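Progress report to the Hunt Fund
Drainage and step repairs, Runurier garden site
Period covered: spring, second installment

You asked for a plain account of where the money has gone and whether the work is on course. The short version is that the drainage is further along than I expected and the steps are further behind than the contractor's own schedule says. I have set out below what I could check myself and what I am taking on someone else's word.

Drainage

The trench along the back of the upper bed is dug for its full length and the perforated pipe is in. I watched part of the gravel go in and was satisfied with the depth where I measured. The fabric liner was lapped properly at the joints I saw. I did not see all of them, and by the time I asked, the rest had been covered.

The outlet is another matter. Drikska, who hold the groundwork contract, reported it complete in March. What was there in March was a pipe ending in a hole. It now ends in a proper gravel pit with a grate over it, and I am prepared to call that complete, but the report was early by a month and I have asked them to stop marking items as done when they mean started.

We have had only one decent rain since the pit was finished. The lower path stayed clear of standing water the next morning. I would not read much into that. The old drain also coped with single storms. It failed after several wet days in a row, when the clay behind the bed was already full, and until we get a spell like that I can't tell you the new line works. Please treat any statement to the contrary, including the one in the contractor's last summary, as hopeful.

Steps and landing

The plan calls for 7 stone steps between the upper bed and the lower path, with a landing partway. At the time of writing, 4 are set. Two of those rock slightly when you stand on the front edge. Drikska say this will settle. In my experience a step that rocks on the first day rocks more in the second year, and I have asked for both to be lifted and bedded again before any more go in. They have agreed to do it at no charge, and I have that in writing.

The landing has been marked out with string and nothing else. It was due to be poured by the end of this period. The reason given is the delivery of the edging stone, which may be true, though the landing doesn't need the edging stone to be formed and poured. I have said so.

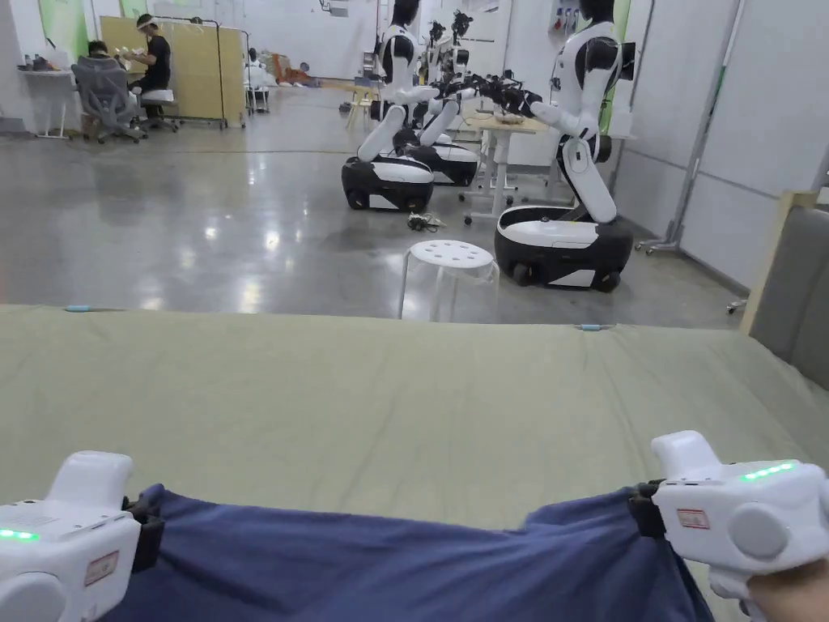
Materials

The supplier changed partway through. The original quote was for Stellora edging stone, and what arrived first was a different product in a close color. It was set beside the sample we approved and the difference was plain, mostly in the surface, which was smoother and would be slick when wet. It went back. The replacement order is confirmed but I have no delivery date I would put any weight on.

I know the fund was told the substitute was "equivalent or better." It was cheaper, and no part of the saving had been passed to us. I don't think there was bad intent, but it shows why we should keep opening deliveries ourselves before signing for them.

Planting

No planting has been done and none should be until the steps are finished. There has been some pressure to get the upper bed filled in time for the summer open day. I am against it. The only way to bring the remaining stone down is across that bed, and we would be paying for the same plants twice. If the bed has to look like something by then, mulch is cheap.

Money

Spending on drainage is within the line you approved. Spending on the steps looks low at the moment, and I would ask you not to take comfort from that. It is low because the work hasn't happened. I have held back the second stage payment in full and intend to keep holding it until the loose steps are reset and the landing is poured.

The contingency has not been touched. Drikska have asked to draw on it for extra hauling of spoil. The volume they quote is larger than the trench it came out of, even allowing for loosened clay taking up more room, and I have asked to see the haulage slips. None have arrived.

What I expect next

Drikska's schedule has the steps, landing and handrail all finished in 2 weeks. I don't believe it. With the resetting still to do and no edging stone on site, I would plan on twice that, and longer if the ground stays soft. The handrail also needs its post holes to cure before anyone leans on it, and their schedule leaves no time for this.

I will walk the drain line after the next long wet spell and send you a note on what I find, along with the haulage slips if they turn up. Until then I recommend that the third installment be left where it is.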